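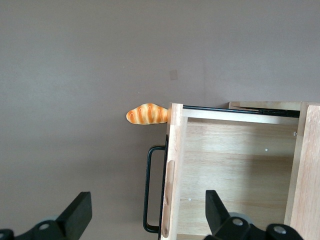 Wrist camera view, drawer task. Drawer open, bread toy on the tabletop, fingers open on either side of the handle.

Student Robotics Project – Household Tasks Group
Notebook entry, June, afternoon session
Recorded by: Itsuki Takagi
Also present: Chukwuemeka Garba

Purpose of the session

The group continued work on the second Haseten task, in which the bread toy is to be placed in the drawer and the drawer closed. The session was limited to the approach to the handle and the first part of the closing motion. Placement of the toy was not scored.

Starting condition

The drawer begins open and empty. The toy lies on the gray surface near the top corner of the drawer front. This position was chosen by Chukwuemeka after the previous review, in which it was noted that every earlier demonstration had the toy well out in the open. The reviewers considered that too easy, and the group agrees.

The handle is a black bar on a pale wood front. Contrast against the wood is good. Contrast between the handle and the gripper fingers is poor, both being black, and this should be kept in mind when reading the results below.

Procedure

Demonstrations were recorded by teleoperation and added to the Kereama set, which now holds 224 episodes for this task. The policy was retrained overnight on the Bristar workstation and then run for 40 trials. Itsuki operated the stop button. Chukwuemeka reset the drawer and the toy between trials and kept the tally sheet.

Results

The handle was reached and held in 30 of the 40 trials. In most of the failures one finger came down on the bar instead of beside it, and the trial was stopped by hand. In two of them the arm turned toward the toy and did not return. The cause of the second type is not known. Chukwuemeka suggests that the policy has tied the toy's old position to the first step of the task – this is plausible, but it was not tested today.

Trial 17 was stopped early owing to a loose cable at the wrist. It has been counted as a failure.

Notes on equipment

The Zarkberg controller reported a delay of 353 milliseconds at the start of the session. The delay dropped after a restart. Future entries should give the delay before and after the trials.

Members are reminded that the drawer is to be opened by hand to the tape line on the cabinet's outer side, and that the gripper is to be opened fully before each reset is confirmed.

Actions

Itsuki: review the two trials in which the arm turned away, and save the video under the task folder.
Chukwuemeka: record further demonstrations with the toy near the drawer front, varying its direction.
Both: decide before the next session whether colored tape may be placed on the handle. The competition rules appear to allow it, but the wording on "marked objects" is unclear and a written answer has been requested.

Session closed at 5:40 p.m. Arm parked, power off.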